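Notebook, September – Ondivine kitchen kit, trial unit

Kit came from Trultemell on a 50-day loan. The brochure says "kitchen-ready in an afternoon." We took two, and the second went mostly on Floseck's calibration menu, which still forgets the tool offset if you back out of it too early.
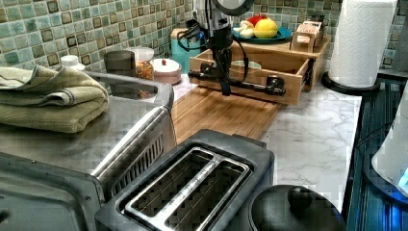

List price is $1675 for the gripper and software, arm not included. The page makes you scroll a long way to find that last part. Also not included: mounting plate, spare finger pads, phone support after the first month.

Their headline figure is 136 household objects "supported." I asked for the list. Got a PDF with 24 of them and a promise of the rest. Wooden spoon is on it, cutting board is on it, tea bags aren't. 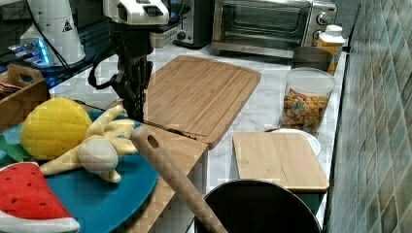 Gripper low over the big cutting board, toaster oven behind.

Flat things are what I want to see before anyone signs. A board lying flush on stone gives the fingers very little to get under, and the demo video conveniently has every board hanging over an edge. Asked Trultemell about it, answer was "technique dependent." Fine – then put the technique in the manual.
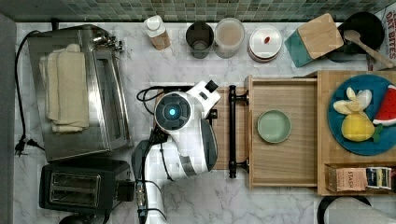 Cable routing I don't like. The slack has to go somewhere, and the clips they ship are too small for the bundle. Karimi's older kit had a proper sleeve for this and cost less.

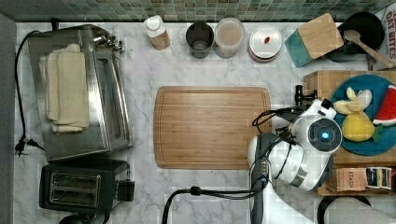

Toy fruit stays for now. I'd want real fruit before believing the "gentle grip" setting, which has three levels and no units on any of them.

To do: chase the full object list, order bigger clips, get a quote from Karimi to compare. Not recommending purchase yet.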